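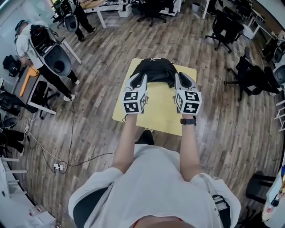

Looking after an everyday backpack

A backpack gets very little thanks for all it does, and mine usually goes by the door until Sunday evening, when I finally sit down with a cup of tea and see to it properly. It takes me 12 minutes or so, and I do find it rather soothing!

Lay the bag flat on a board or an old tray, with the top handle pointing away from you, and open every single zip (yes, even the little one you never use). Tip out the crumbs and receipts, then go along the seams with a dry, soft brush. Black fabric shows every bit of fluff, so I keep a damp cloth beside me and wipe always in the same direction, from the handle down.

Zips like a little kindness too. Rub a candle stub along the teeth, run the pull up and down 3 times, and wipe off any wax that's left over. If the pull has straps or a cord on it, let them hang free while you work, or they'll creep into the teeth and you'll be there until bedtime. 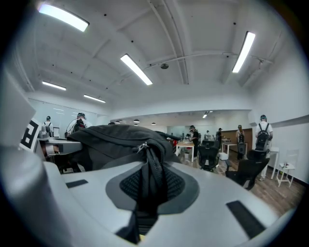 A black zipper pull with its straps hanging free.

My friend Khrystyna-Mariia washes hers by hand every February, in lukewarm water with a spoonful of plain soap, and dries it upside down with all the pockets open. Do leave it overnight, even if the outside feels dry by teatime, as the padding takes much longer.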